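Chapter 4
Surfaces: What Your Hands Land On

I grew up in a house with a kitchen counter that my grandmother hated. It was yellow tile, and the grout held on to everything — beet juice, turmeric, the purple from a popsicle I was told not to eat indoors. She scrubbed it with a toothbrush every Saturday of my childhood (or it felt like every one), and when I started studying interior materials for a living I think I was mostly trying to settle her argument with that tile.

So this is the chapter I've been looking forward to. The first three dealt with walls, floors and light, and you mostly look at those. A work surface gets leaned on, cut on, spilled on and slept on by the cat. It has to look right, sure, but it also has to put up with you.

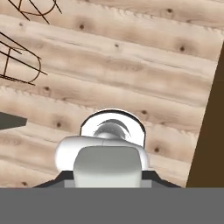

Wood is where most of my students want to start, and I let them. People are fond of it before they've thought about it at all. The trouble comes when you ask them to say which wood, or which cut, and they say "you know, the light kind." Pale, creamy boards with small dark knots and a bit of pink in the streaks are a very different choice from a clean board with hardly any figure, even if both get called light. Knots pull the eye. A few of them across a wide surface make it feel relaxed, a little like a cabin, and if your client wants calm and crisp you're going to hear about it. I once put knotty boards in a dental office in Nondcombe and the dentist told me her patients kept staring at one spot. We swapped the panel!

Grooves are the other thing to settle early. A joint between planks gives you a nice line to look at, and it also gives crumbs a place to live. On a wall, who cares? On a table where somebody rolls out dough, you'll want to think hard about it.
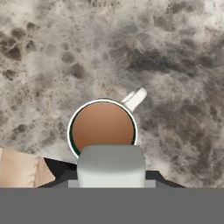
By In-ho Maeng

Then there's stone, and stone comes with opinions attached. My first sample library at Climer had 200 pieces in it, and I'd guess I only ever reached for the same ten. Pattern scale was what I kept getting wrong. You hold a sample the size of a playing card and it looks quiet, and then the full slab arrives and there's a dark band sweeping across half of it. Always ask to see the whole slab. If you can't, ask for a picture of it with something ordinary on top, because a plain white mug on gray-and-white marble will tell you more about how busy that stone is than any sales sheet.

Marble also etches. Lemon juice, vinegar, wine, tomato — any of these can leave a dull mark, and sealing the stone won't stop it. Sealer slows down stains, where color soaks in. An etch is the acid working on the surface itself. I've had this conversation so many times that I keep two ruined tiles in my bag, one stained and one etched, and just hand them over.
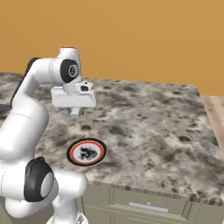
Source: Purelby Surfaces Collection

Color next to color is the last piece, and we'll spend most of section 4.3 on it. A mottled counter against a plain orange-tan wall reads warmer than the same counter against white, and you can test that at home with a sheet of construction paper and some tape. Try it before you read on.

Words to watch for in this chapter: figure, knot, etch, seal, slab, field color.

Before you start section 4.1, pick one surface you use every day and write half a page on it. Run your palm over it, look at it in the morning and again under a lamp, and note where it's worn. Keep the page handy, as we'll come back to it in the Hrynyshyn house study.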